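Betreff: Re: Draltwood-Zweiarmkit, lohnt sich das Servicepaket?

Am Freitag schrieb Sølve Sandberg:

> Hallo zusammen,
>
> wir überlegen, das Draltwood-Kit mit zwei Armen über Berge zu bestellen.
> Angeboten wird es mit und ohne Servicepaket, der Unterschied beträgt
> 700 Euro im Jahr. Hat das jemand auf der Liste im Einsatz, und zwar an
> normalen Alltagsgegenständen statt an Würfeln auf einer Matte? Mich
> interessieren vor allem drei Dinge: Wie lange halten die Finger, wie
> verhält sich das Kabel am Handgelenk, und taugen die Kameras an den
> Greifern bei schlechtem Licht?
>
> Gruß aus Bevport
> Sølve

Hallo Sølve,

wir haben das Kit seit Mai, mit Servicepaket im ersten Jahr. Ich antworte in der Reihenfolge deiner Fragen und sage danach etwas zur Lieferung, die bei uns der mühsamste Teil war.

Finger: Im Datenblatt steht ein Wechselintervall von 2000 Griffen für die Bezüge. Das ist bei weichen Sachen vorsichtig gerechnet, bei Metall eher optimistisch. Stoff und Taschen machen den Bezügen fast nichts aus. Schlüssel, Haken und alles mit Kanten schon. Bei uns ist der erste Bezug seitlich eingerissen, also an der Kante und nicht an der Greiffläche. Gegriffen hat er danach noch genauso gut, aber man sollte das im Auge behalten, denn der Riss wandert. Die Ersatzbezüge von Favetti passen auch und sind billiger, sie tragen nur etwas dicker auf. Wer sie aufzieht, muss den Nullpunkt neu setzen.

Kabel: Es läuft außen am Unterarm entlang und macht am Handgelenk eine Schlaufe. Das sieht unordentlich aus, ist aber so vorgesehen. Zu kurz gebunden zieht es bei voller Drehung am Stecker, zu lang bleibt es an Gegenständen hängen, die vorstehen. Wir haben die Schlaufe zweimal geändert, bis es gepasst hat. In der Anleitung steht dazu ein einziger Satz.

Kameras: Die am Kopf ist gut, auch bei glänzendem Boden und spiegelnden Flächen. Die an den Greifern rauschen im Dunkeln sichtbar, und die Finger verdecken einen ordentlichen Teil des Bildes. Bei Tageslicht oder guter Deckenbeleuchtung reicht es für Haken und Schlüssel.
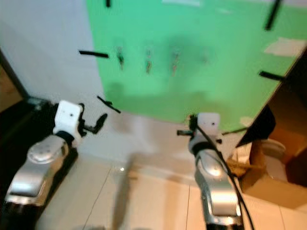 Kopfkamera, grüne Platte mit den kleinen Haken.
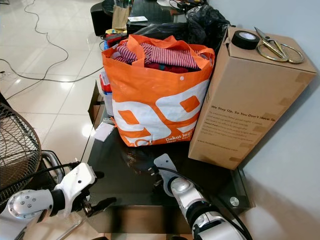

Kopfkamera, Tasche auf dem Glastisch. 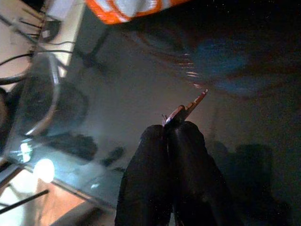
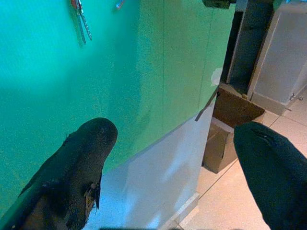 Die beiden letzten sind von Greiferkameras.

Zur Software: Die Aufzeichnung läuft stabil, die Zeitstempel von Kopf und Greifern liegen sauber übereinander. Unschön ist, dass die Belichtung der Greiferkameras nur für beide gemeinsam eingestellt werden kann. Wenn ein Arm im Schatten arbeitet und der andere unter der Lampe, bekommt man immer ein zu dunkles oder ein zu helles Bild. Ich habe das bei Berge gemeldet. Die Antwort war, dass man es an den Hersteller weitergegeben habe – seitdem habe ich nichts gehört.

Zum Servicepaket: Enthalten sind ein Satz Bezüge, der Austausch defekter Handgelenkmodule und eine Telefonnummer. Die Nummer ist das Beste daran. Dort sitzt jemand, der das Gerät kennt, und ich hatte nach dem ersten Anruf eine brauchbare Antwort zum Nullpunkt. Ein Modul mussten wir in der ganzen Zeit nicht tauschen. Wenn bei euch jemand ist, der mit Steckern und Kalibrierung zurechtkommt, würde ich das Paket für das erste Jahr nehmen und danach kündigen. Die Kündigung muss schriftlich erfolgen, sonst verlängert es sich. Das steht im Kleingedruckten auf der letzten Seite.

Zur Lieferung: Versprochen war eine Woche, gekommen ist das Kit nach 3 Wochen, in mehreren Sendungen. Die Arme waren zuerst da, das Netzteil zuletzt. Prüft gleich beim Auspacken die Beutel mit den Schrauben. Bei uns fehlten die langen für die Grundplatte, Berge hat sie ohne Diskussion nachgeschickt. Die Montage schafft man zu zweit an einem Nachmittag. Allein würde ich es nicht versuchen, denn die Arme sind beim Anschrauben kopflastig.

Was ich heute anders machen würde: von Anfang an einen zweiten Satz Bezüge bestellen, die Kabelschlaufe vor der ersten Aufnahme festlegen und für die Greiferkameras eine eigene Leuchte einplanen. Mit dem Kit selbst bin ich zufrieden. Für den Preis kenne ich nichts mit zwei Armen, das sich so gut führen lässt, auch wenn die Gelenke in der Nähe der Streckung etwas hakeln. Daran gewöhnt man sich innerhalb weniger Tage.

Falls ihr noch wartet: Der Vertrieb hat mir am Telefon gesagt, dass an einer neuen Version des Handgelenks gearbeitet wird. Einen Termin wollte man mir nicht nennen. Ob sich die alten Arme umrüsten lassen, konnte man mir auch nicht sagen, das würde ich mir vor der Bestellung schriftlich geben lassen.

Die Einstellungen für den Nullpunkt mit den Favetti-Bezügen kann ich dir direkt schicken, wenn du sie brauchst.

Viele Grüße
Mitra Shirazi

Weitere Beiträge auf dieser Liste
Favetti-Bezüge: welche Stärke für welchen Greifer?
Draltwood: Aufzeichnung bricht nach Standby ab
Berge: geänderte Versandbedingungen
Suche gebrauchte Grundplatte, Raum Bevport
Re: Re: Belichtung der Greiferkameras getrennt regeln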